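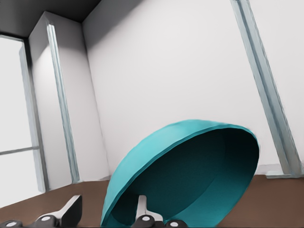

How a robot learns to pick up a bowl (in a pretend room)

A bowl is easy for you. Pinch the edge, lift, done. For a robot it's a real puzzle! Bowls are round, slippery and they tip over.

The teal bowl at the top of this page isn't real. Neither is the room. A computer drew the lot – walls, window, the brown surface, even the robot's two dark fingers. Grown-ups call this a simulation. It's a bit like a video game, except the player is a robot program and it has to play the same level again and again and again.

The team at the Lovden lab do this all day. Their robot program is called Dredik. Dredik's pretend world is called Droltden. Funny names, yes. You get used to them.

Why pretend first?

Real bowls break. Real robots are slow, and they cost a lot, and someone has to put the bowl back every time. In Droltden you press a key and everything jumps back to the start. No sweeping up.

Also it's quick. Dredik can have 200 goes at a bowl before lunch. A real robot arm would still be warming up. (Well, nearly.)

What does Dredik see?

The picture is a view from close to the robot's hand. Look for the fingers at the bottom. One is outside the bowl, the other is in front of the dark inside part. The rim is between them. That's a handy place for a rim to be, if you only have two fingers and want to pinch something!

Dredik doesn't know the word "bowl". It gets a picture, which to a computer is a big grid of numbers. Lots of numbers that mean teal. Lots that mean white wall. From those it has to work out where to move next.

The room looks tilted too, did you spot that? Look at the slanting brown surface. Dredik has to cope with wonky views, just like you can still find your cup when your head is on the pillow.

How the learning works

Step one. Dredik tries something. At first it's rubbish. Fingers go past the bowl, or shut on nothing.

Step two. The computer gives it a score. Bowl lifted? Good score. Bowl knocked over? Low score. Bowl not even touched? Nothing at all.

Step three. Dredik changes a tiny bit. Moves that got good scores get more likely. Moves that got bad scores get less likely.

Then back to step one. That's it really. Try, score, change. Scientists call it reinforcement learning, which is a long name for practising.

The test

So the team had a question. Is it better to practise with the bowl always sitting in the same spot, or to move it about?

They made 2 copies of Dredik. Same program, same fingers. Copy A practised with the bowl the right way up, same place every time. Copy B got a muddle – bowl on the left, bowl on the right, bowl upside down, bowl on its side.

Then both took the same test. 200 goes each, with the bowl in places niether of them had practised.

Before you read on, have a guess. Which one won?

The result

Copy A lifted the bowl 89 times out of 200.

Copy B lifted it 140 times out of 200.

Big win for the muddle! Copy A had been the quicker learner while it was practising, so for a while it looked like the clever one. But it had mostly learned one spot. Move the bowl and it got stuck. Copy B had a harder time to begin with and did better on the test.

Still, Copy B missed 60 times. Bowls on their side gave it the most bother. The team think it sometimes pushes on the round outside, and off the bowl rolls. They're not sure yet, more tests needed.

What about real bowls?

Next job. A program called Fashola will take what Dredik has learned and try it on a real arm. That's tricky becuase the real world has shadows and sticky tables and bowls with a chip in. Pretend worlds leave bits out. Copy B might do well, might not. Plastic bowls first, please.

Try it yourself

You need a plastic bowl and a friend.

Use one finger and your thumb, nothing else. Put the bowl on its side. Try to pick it up by the rim.

Now shut your eyes. Get your friend to move the bowl and turn it round. Keep your eyes shut and have another go, feeling for the rim. Harder?

Swap over. Keep score if you like. See if you get better when the bowl moves every time, or when it stays put.

Words to know

Simulation – a pretend world inside a computer.
Gripper – a robot's hand. Dredik's has two fingers.
Rim – the edge round the top of a bowl.
Reinforcement learning – getting better by trying and getting scores.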